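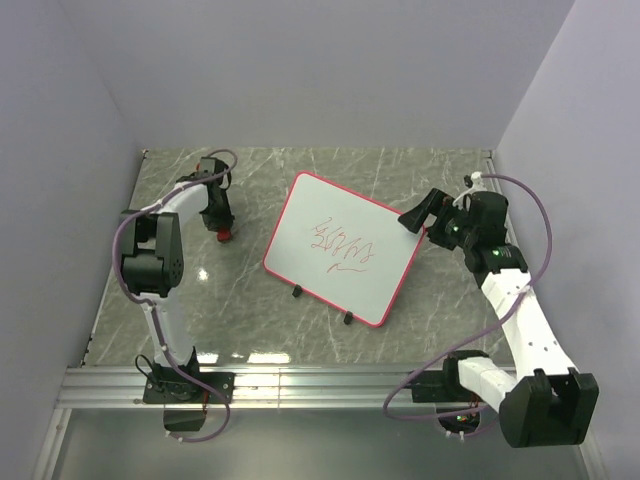
Whiteboard with red marker writing

Harnumgate series two: is Jamie Cropper leaving?

Shares 12 | Comments 100

pellgate_dan
March 9, 2026

The cast list for series two went up on the Dradine site and Jamie Cropper is no longer at the top. Sandamali Karunaratne is first, then the lad who plays the younger brother, and Cropper is at the bottom with "and" before his name. In series one he was first on every episode.

Has anyone seen anything from him or from Dradine about it? I can't find an interview since the one he did for the Pemik podcast, and that was mostly about the stage tour.

moorhen
"And" at the end of a cast list is usually a good spot. Agents ask for it. It tends to go to an older or better known actor who isn't in every episode. It doesn't mean he's been sacked.

pellgate_dan
I know what it normally means. But he was the lead. You don't go from lead to "and" unless you're in it a lot less.

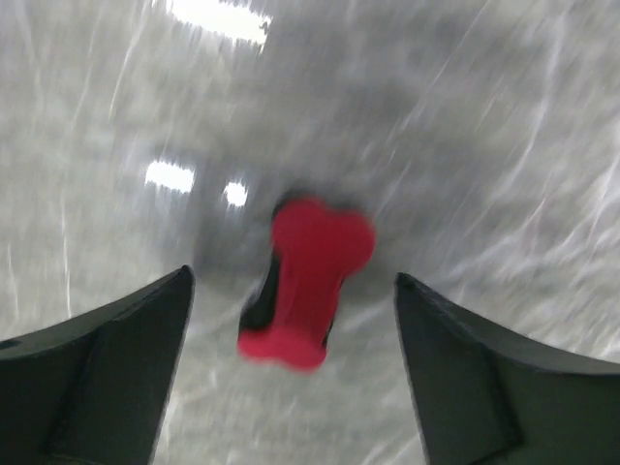

I went back to the last episode to check how they left him, and he's on the ferry with the suitcase. The brother has the keys to the shop. If you wanted to cut his part down, you'd end it like that.

Tessie_W
He's doing the tour until May and they started filming before Christmas. Probably just dates. My sister saw him in the play at the end of January and he was in nearly every scene, so he can't have been in Harnumgate five days a week as well.

brackenfold
I think Karunaratne should have been first from the start. She carried the middle of series one. The hearing episode is her in a room talking for most of the hour and it's the best one they made. Cropper was fine but he plays every part the same way. He did that same slow nod all through Dizon.

moorhen
Disagree about Dizon. He was playing a man who didn't want to be there, that's what the nod was. Watch him in the later ones, after the brother-in-law turns up, he's completely different.

brackenfold
I have watched it. Twice. He isn't.

Tessie_W
Dizon was his first big job though. Before that he was doing adverts and a couple of hospital dramas. I don't think it's fair to compare it with somebody who had been on stage for years before she did any telly.

oldlamp
Karunaratne hadn't been on stage for years. She trained as a dancer and gave it up after a knee injury, then did radio. Her first stage part was a small one and it was after the radio. It's in the programme notes for her last play, I've still got my copy.

Tessie_W
Fair enough, I had that wrong. I thought the radio came later.

oldlamp
Easy to mix up, most of the profile pages have it the wrong way round. They copy each other. One of them has her playing the landlady in Dizon and she was never in Dizon at all.

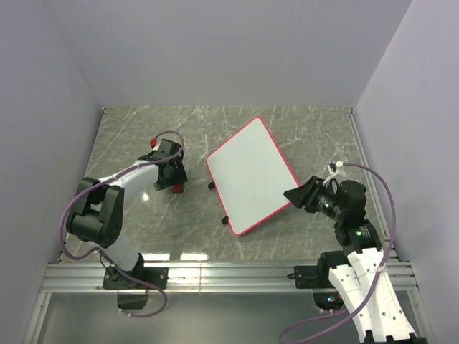 On the original question, the same pages have Cropper down as "starring" in series two with no source, so I wouldn't go by them either. The Dradine list is the only thing worth looking at. It only covers the first 4 episodes, by the way. It says so at the bottom.

pellgate_dan
Missed that. So he could be back at the top for the rest?

oldlamp
He could be. They'd have to put out another list.

moorhen
They did that with series one. The harbour master wasn't on the first list and then he was in everything from episode five.

kestrel_anne
I live near where they film the shop exteriors and he was there a few weeks ago. I didn't speak to him. He had a beard, for what it's worth, which he doesn't have in the play.

pellgate_dan
Could be a false one for the play, or the filming. Was he in costume?

kestrel_anne
Ordinary coat. I couldn't tell you. There were crew about and the road was shut as far as the chip shop, so I went the long way round.

brackenfold
If he's only in it for a few scenes I won't be sorry. I'd sooner they gave the time to the sister, who had 1,000 loose ends at the end of series one and got hardly any lines.

Tessie_W
I'd stop watching if he went. He's the reason I started.

moorhen
Same here, though I'd give it an episode or two first. The writing was good even when he wasn't on screen.
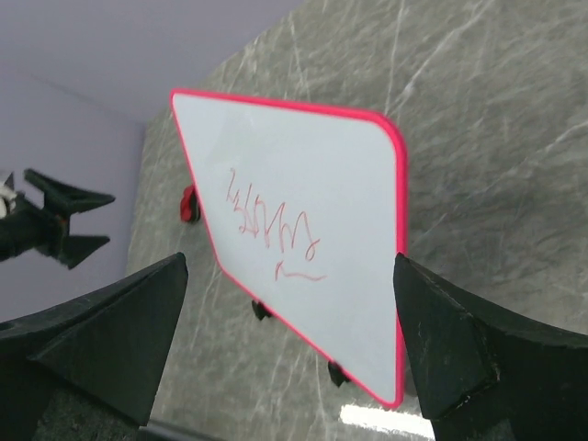

Small whiteboard with a pinkish-red frame

oldlamp
Trailer is meant to be out before the end of the month according to the Dradine newsletter. No mention of Cropper in it, but no mention of anyone else except Karunaratne and the director.

pellgate_dan
Thanks, hadn't seen the newsletter. I'll put the link in here when the trailer goes up.

brackenfold
Put it in the main Harnumgate thread as well, please. Not everyone looks in this one.

Share this thread 12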